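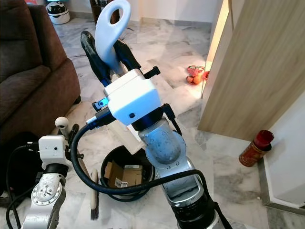 The loop handle, the long tan brush and the black bin. Floor duty, February.

1/ I've been told by three separate people that I need a "floor cleaning system." I have a hand brush. It has a long wooden handle and dark bristles and it stands by the bin. I'm not convinced a system would beat it.

2/ The one everybody sends me is the Moline set. Brush, pan, wall rail, refill heads. Refill heads for a brush! How often are people going through bristles?

3/ The page says it "captures 402 types of household debris." I would like to see the list. I can name crumbs, hair, grit and that gray stuff by the back door, and after that I'm struggling.

4/ My other gripe is with the loop handle craze. Yes, a big open loop at the top is handy for hanging things up. You still have to own a hook, and you still have to use the hook. Mine end up on the floor like everything else.

5/ Pale blue plastic, too. Every cleaning tool in the store is now either pale blue or sage green, as if the color does some of the sweeping.

6/ Someone replied that the long handle saves your back. On a hand brush? You're still bending down to the floor. A bit less, I'll give it that – maybe enough to matter if you're doing the whole hallway.

7/ Tried the Brarnetti method last month, where you sweep everything toward the bin in one direction and never go back over a spot. There's a video with 1209 comments and most of them are people tagging their husbands. My floor looked the same as when I go in circles.

8/ What did help a little: keeping the brush next to the bin. I used to keep it in the closet under the coats and I swept maybe half as much. No video needed for that one.

9/ Don't store it bristles down, I know, I know, they splay. Mine has been stood that way plenty and it still picks up coffee grounds. I'll report back if it goes bald.

10/ And no, I'm not getting the Asterness bin with the soft lid and the odor chamber. A black bin with cardboard in it is fine. Please stop sending me the discount code.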